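How to Move a Packing Bench Over to a Robot Arm Without Losing Your Packers

I run the day shift at Gradum, where we box up small hardware kits, and last February I got handed the job of bringing a robot arm onto bench three. I'd never done anything like it. I made a mess of the first week (more on that below) and by the second bench I had a routine I liked, so I'm writing it down for the other shift leads who keep emailing me!

Before you start, you'll want a list of every pick your bench makes in a day, somebody who can run the simulator, and two hours of your packers' time each week. Get that time put on the schedule in writing. Mine kept getting eaten by rush orders until Rowena Buenaventura in scheduling blocked it out for me.

Step 1. Pick the boring task first

Sit with the people who do the work and ask what they'd hand over tomorrow. I figured everyone would say taping. Nope! Erlinda Pascual, who has been on bench three longer than I've been in the building, said it was moving blocks from the feed spot to the tray, over and over, with her elbow up in the air. Bench three did 1,312 of those on the day we tallied them. So we started there and left the taping alone.

Step 2. Tell people what happens to their hours

Do this before any hardware shows up. I waited, and by lunch on Tuesday half the floor had heard that the bench was closing. What was really changing was that two packers would move to checking and restocking, same pay grade, same shift. Get that from your manager on paper first, then say it out loud to the whole crew and stick around for questions. I got 40 minutes of them, and a few I had to go find answers for.

Step 3. Lay out the work area in the simulator

Ours is called Kostis, and Kekeli Mahama set it up. Start with a flat surface, put the arm on it, and mark your zones with colored squares. Then add your parts. Put in the odd little stuff too, the things that end up on a real bench by ten in the morning.

Now bring your packers in to look. This was the best hour of the whole project! Erlinda wanted to know how you'd reach in to grab a dropped piece, and we ended up shifting the feed spot because of it.

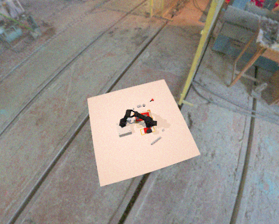

Bench three layout in Kostis: arm at the pale block, red and yellow squares marking the zones.

Step 4. Run it until it's dull

We asked for 1,000 simulated picks before anything went on the floor. The first batch had 117 misses, and Kekeli went through them with Marilou Ambrosio, who knows which parts slide and which ones sit still. Save the misses in a folder with a one-line note on each. You'll go back to it.

Step 5. Go live on a half shift

Mornings only, with the old manual bench still stocked right next to it. Let the packers decide when to stop the arm, and don't make them fill out a form every time they do it (I tried a form, it lasted two days). We stopped it a lot the first week, then less.

Step 6. Rewrite the job sheets

Easy to forget! The restocking and checking work needs its own training time, and the people doing it should be the ones who write the sheet. Marilou's draft was a page and a half, and I only changed the font.

If you're stuck on the zones in step 3, email me and I'll send you our layout file. Bench five is next, and that one has the tape gun on it, so wish me luck.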